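How to strip down an old desktop tower for parts

By Morenike Adeyemi, Bidstead Repair Notes

Shut the computer down, switch it off at the wall and pull out every lead at the back. Hold the power button in for a few seconds afterwards. Take off the side panel, which is usually held by two screws or a catch, and lay the tower on its side so the motherboard faces up.

Take a few photos of the wiring before you unplug anything. Remove the cooler next. Run the machine for five minutes beforehand if it still starts, as warm paste lets go more easily. Twist the cooler gently before lifting, then wipe the processor lid with a lint-free cloth and a drop of isopropyl alcohol.

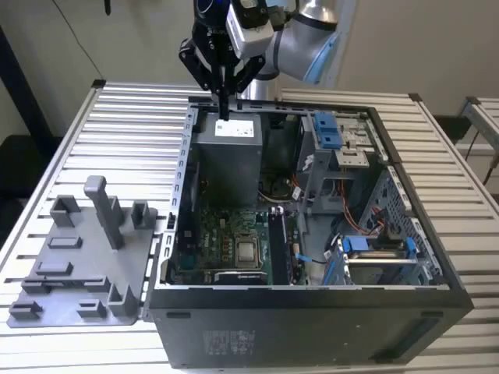 Leave the processor in its socket for now and do the memory. Press the clips at the ends of the slot and pull the module straight up by its edges. SATA cables often have a small metal catch on the plug, so squeeze that first and don't tug on the cable.

Drives come out next. Many office towers have coloured plastic latches and need no screwdriver. Keep any drive that hasn't been wiped in a separate box.

The power supply goes last. Unplug it from the board, undo the screws at the back of the case and slide it out. Never open the unit itself.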